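Plating thickness, and why my pendants kept going pink

I have been making interchangeable pendants for six years, and for the first four I bought plated findings by color. Gold was gold. If the frame matched the chain under the lamp in the workroom, I ordered a bag of it. Returns taught me otherwise, and I have spent the past few months keeping proper notes. These are the notes, tidied up enough to read.

The problem shows up on the back of the pendant first. A plated brass frame rubs against a shirt or against skin, and the layer thins at the high points: the rim, the bail, the lower edge of the hinge. Once the layer is thin enough the brass starts to show through, and if the brass is high in copper the bare spot looks pink. Customers describe this as rust. It is wear, with a bit of ordinary tarnish on top.

Plating thickness is given in microns. Flash plating, the kind on most cheap charms, is a fraction of a micron. It looks perfect in the bag. Heavier plating runs from one micron up to two and a half or so, and the price climbs with it. Most sellers of findings don't list a thickness at all. When I wrote to Dernilham, my main supplier of frames, and asked, the answer was "jewelry quality," and I have yet to find anyone who can convert that to microns. Bilura gave me a number for each part on the same day, which is how they got the next order. 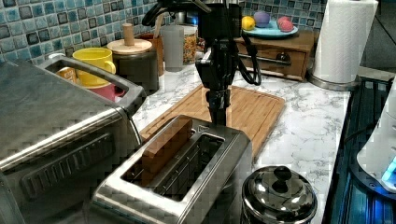 Base metal matters as much as the gold on top of it. Brass, stainless steel and sterling all take plating differently, and they look different once the plating goes. Brushed stainless, the same finish you get on the body of a kitchen toaster, hides scratches well in daily use, but a brushed surface under gold looks duller than a polished one, and buyers who expect a mirror shine will write to tell you. Steel also needs a strike layer before gold will hold to it. If the shop skips that step or rushes it, the gold comes off in flakes. I had one batch of steel bails do this, and the flakes were large enough to pick up with tweezers.

Brass is easier to plate and easier to form, so nearly all hinged frames are brass. Ask whether there is a nickel layer between the brass and the gold. Nickel makes a good barrier and keeps copper from creeping up through the gold, but some people react to it, and a worn pendant brings the nickel closer to the skin. Palladium and white bronze do the same job without that trouble. Both cost more. I now buy white bronze underlayers for anything that touches the neck and don't fuss about the rest.

The wear test

I wanted a test I could repeat at home with no lab gear. Shahla Mirzaei, who plates for a living and has more patience with me than I deserve, suggested a leather strip under a fixed weight. The part is taped face up in a jig, the weighted leather is drawn across it, and one pull out and back is one stroke. I check with a 10x loupe after every 100 strokes and write down the count when the base color first shows on the rim.

Results on the round hinged frame, same shape from each source:

Dernilham, standard gold: base color visible at the first check, 100 strokes.
Bilura, one micron: base color visible at the 500 check. I had started looking early by then and had a note of a faint pink line at 455, so I use that number.
Daneshvar, two micron: still covered when I stopped, which was when the leather wore out.

Three frames do not make a study. The leather changes as it picks up metal, my pull is not perfectly even, and I tested one part from each bag. I would not publish a ranking on this. It was enough to decide what to reorder.

Clear coat

Several readers have asked about sealing the plating with lacquer or one of the baked clear coats. I tried a brush-on lacquer on 27 flash-plated charms last fall. It does slow the tarnish. It also pools in engraved letters, so the words look filled in, and it yellows a little around the edges where it is thickest. On flat, plain discs it is fine. On anything with lettering I would leave it off and spend the money on thicker gold.

Crystals are a separate headache. Most flat-back stones are glued, and solvent lacquer can soften the glue or cloud the foil on the back. Irina Vlad, who sells at the same spring market I do, masks each stone with a dot of latex before spraying - slow work, but her stones stay bright. I set mine after coating.

Inserts

The disc that drops into the frame gets less wear than the frame because it sits recessed. For that reason I still use thinner plating on inserts and have had no complaints. The one exception is the reversible disc. People flip them often, and the edge scrapes the inside of the frame each time. If you make reversible ones, leave a little more clearance than you think you need, and round the edge over before the disc goes out for plating. Sanding it after plating takes the gold off exactly where you need it.

Yvette Pelletier wrote in March to ask whether matching color between suppliers is possible. Within limits. Plating gold is sold by shade, and two shops using the same shade name can come out visibly apart. I keep a sample board with one frame from each batch, labeled by supplier and month, and I check new stock against it by a north window. Under the warm lamp in the evening everything matches, and that is how I once sent out a pendant with a lemon frame on a rose chain. 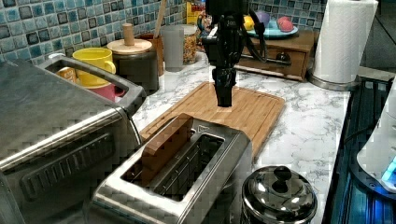 Bread, board and toaster on the marble-patterned counter.

Next on the bench is a set of bails from Devumley, which are listed at two and a half microns over white bronze. The price is high enough that I bought the smallest bag. I have a new strip of leather for the jig, cut from the same hide as the first, and will run the Daneshvar frame again alongside them so that both numbers come from the same strip. If you have tested parts of your own, send me the thickness the seller gave you and what you used to rub them.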